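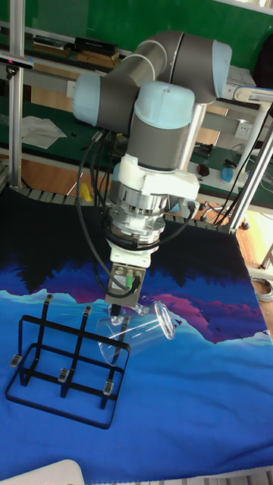

12/6/24

Glasses and rack, Pillorside room

Today I worked only on the place for the glasses. The black wire rack from Grovitz is now on the left part of the table, and I will keep it there until July. Before, I moved it too often, and then my notes from one session did not agree with the next one.

The printed landscape cloth stays also. I was thinking to change it for a plain one, because a clear glass takes the colors of what is behind it, and with all this blue and purple the wall of the glass is difficult to judge by eye. But the cloth is soft under the glass and it does not slide. I tried the plain Taltness cloth for one hour and it made folds every time I leaned on the table. So back to the landscape.

The glasses: I bought a box of 6, clear, narrower at the bottom than at the rim. Capacity on the label is 300 ml. One glass weighs 208 g on the kitchen scale, dry. I did not weigh the others yet – please somebody do it if you have the scale out.

About the small gray clips. They were sitting too loose on the lower front bar and turned when I touched them. I took them off, cleaned the bar with alcohol and pushed them on again. Better now, but I don't trust the middle one. The clips at the tops of the rear posts I did not touch.

Washing: the Kudo liquid leaves a thin film when the water is hard. With two rinses and a cotton towel it is gone. Paper leaves small fibers inside, please don't use it. A glass goes in the rack only when it is fully dry, otherwise we get rings on the cloth.

Cost of everything for this table until now is 572, the cloth included. I wrote it in the shared sheet.

To do:
- weigh the other glasses
- mark the rack position under the cloth with tape
- ask Grovitz if they sell the gray clips separately
- iron the Taltness cloth and put it back in the cupboard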